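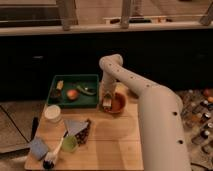

Berbere from scratch or from a jar? (and my stew keeps coming out bitter)

Forum: Home Cooking > Spices, Sauces and Marinades

potluckpenny
Posts: 157

Okay, I need help before I give up on this. My family is hooked on Ethiopian food since a place called Berhe opened up across town from us, and I've been trying to make the red chicken stew at home. I've tried it three times now. The first time I used a jar of the Skodeo berbere blend from the supermarket and it was fine, kind of flat but everybody ate it. The second and third times I toasted and ground my own spices and both times the stew had this bitter, almost burnt coffee taste at the back of the throat. My son had two bites and asked for cereal.

What I'm using: dried red chiles (seeds out), coriander, fenugreek, black peppercorns, allspice, cardamom, cloves, a little cinnamon, ground ginger, salt. I toast everything together in a dry skillet until it smells good and then grind it in the coffee grinder.

Is it worth doing from scratch, or should I just go back to the jar and stop torturing people?

mapleandrye
Posts: 2000

Fenugreek. It's the fenugreek. How much are you putting in, and how dark is it getting? Those little seeds go from nutty to awful in the time it takes to answer the phone. If you toast them in the same pan as the chiles and the cardamom pods they're done way before everything else.

I do mine by themselves at the very end, low heat, and pull them when they're just a shade darker.

gus_in_the_kitchen
Posts: 40

Going to disagree a little. Could be the fenugreek, but I'd bet on the chiles. People toast dried chiles way too long because the recipe says "until fragrant" and by the time you can smell them across the room you've scorched them. I give mine a few seconds a side and that's it. If they've got black spots, start over.

Also, is there any garlic going in with the onions? Burnt garlic tastes a lot like what you're describing.

potluckpenny

Garlic goes in after the onions, with the spices. I don't think it burned but I couldn't swear to it. The chiles did have some dark spots, now that you mention it... I thought that was a good thing, like with tortillas.

Fenugreek was a tablespoon.

mapleandrye

A TABLESPOON. For how much chile?

potluckpenny

8 chiles. Don't yell at me!

mapleandrye

Not yelling, I promise! I use a teaspoon for more chile than that. There's your bitterness, or most of it. Gus may be right about the dark spots too but I'd fix the fenugreek first and see.

sundaysupperclub
Posts: 611

I'll be the unpopular one and say buy the blend. I made my own for years, felt very proud of myself, and then a neighbor who grew up eating this food brought over a bag from the Oko market and it was so much better than mine that I haven't toasted a chile since. The Skodeo stuff is flat, I agree with you, I think it's mostly paprika with some heat. The Oko bag smells like something when you open it. I keep it in the freezer.

And nobody at my table has ever asked if I ground it myself.

gus_in_the_kitchen

I can't go along with that. Fresh ground is fresh ground. A bag that's been on a shelf for who knows how long isn't going to beat what came out of your own grinder ten minutes ago, if you did it right.

sundaysupperclub

"If you did it right" is doing a lot of work there, Gus. She's made two pots of stew her kid won't eat. Chicken isn't cheap.

gus_in_the_kitchen

Fair. But she'll have it down by the fourth one.

tinroofcooks
Posts: 83

Can I ask about the onions? Because I had this exact problem, and mine wasn't the spice at all. I was browning the onions in oil like I do for French onion soup. For this stew you're supposed to start them dry, no fat, chopped really fine, and just let them sweat down with a lid on and stir a lot. Add a splash of water if they grab. It takes forever, I usually do it while I'm listening to the ball game. Then the spiced butter, then the berbere, and then the berbere needs to cook gently in there for a good long while before any chicken goes near it.

I was also adding the berbere to screaming hot butter. Don't do that. Ground chile burns almost right away.

potluckpenny

Oh no. I was definitely browning the onions in oil. And I don't have the spiced butter, I've been using regular butter and a bit of oil. How much does that matter?

tinroofcooks

It matters a lot for flavor but it won't make anything bitter. It's easy though! Melt a pound of butter real slow with some smashed garlic, a few slices of ginger, a couple of cardamom pods, a pinch of turmeric. Let it bubble along on the lowest burner until the milk solids settle, then strain it through cheesecloth. It keeps for ages in the fridge and it's amazing on popcorn.

mapleandrye

Popcorn! Yes. Also scrambled eggs. Just watch the bottom of the pot so the solids don't go past golden.

I'd put a tiny bit of fenugreek in the butter too, but maybe Penny has had enough fenugreek for one lifetime.

potluckpenny

Haha, thank you for that.

crockpot_dee
Posts: 29

Does anybody do this in a slow cooker? I have the Odireck, the oval one, and I'd love to be able to leave it going while I'm at work.

tinroofcooks

The chicken part, sure. The onion part I'd still do on the stove. I tried it all in the slow cooker once and it came out soupy and the onions tasted boiled.

crockpot_dee

Hmm. Mine has a saute setting, would that work?

tinroofcooks

I don't have that model so I can't say. If it'll go low and steady without scorching, I don't see why not. Use thighs, breasts get stringy.

sundaysupperclub

I do it in mine with the lid cracked for the last hour and it thickens up okay. Boiled eggs go in at the very end or they turn to rubber. Poke them with a toothpick first so the sauce gets in.

gus_in_the_kitchen

I score mine with a knife. Same idea.

potluckpenny

All right, reporting back. I made another batch last night. One teaspoon of fenugreek, toasted by itself. The chiles got just a few seconds a side and I threw out one that went dark. Onions dry with the lid on, which took me most of an hour and I had to add water twice. Made the butter in the afternoon and the whole house smelled incredible, my husband came in from the garage to ask what was going on.

Not bitter! Not even a little. It was too hot for the kids so I stirred some plain yogurt into theirs (I know, I know) and my son had seconds. I think it still needs something, it doesn't have that deep dark thing the one at Berhe has, but I'd serve it to company.

mapleandrye

So happy for you!! For the deep dark thing, cook the onions down even further and let the berbere go longer before you add liquid. I give it a good half hour, with a spoonful of water whenever it looks dry. And it's always better the next day.

gus_in_the_kitchen

From scratch wins. I rest my case.

sundaysupperclub

She changed five things at once, Gus. You can't rest anything. Penny, try it one time with the Oko bag and those same onions and tell us which you like.

potluckpenny

That's fair, I'll do it both ways next month when my sister is here. She won't know which is which, she thinks black pepper is spicy so she may not be the best judge.

Does anyone have an injera recipe that doesn't take three days? We've been eating it with flour tortillas.

tinroofcooks

Start a new thread for that one or we'll be here until May. Short answer is club soda and a little vinegar, and it won't be the same.

gus_in_the_kitchen

It really won't. Do the three days.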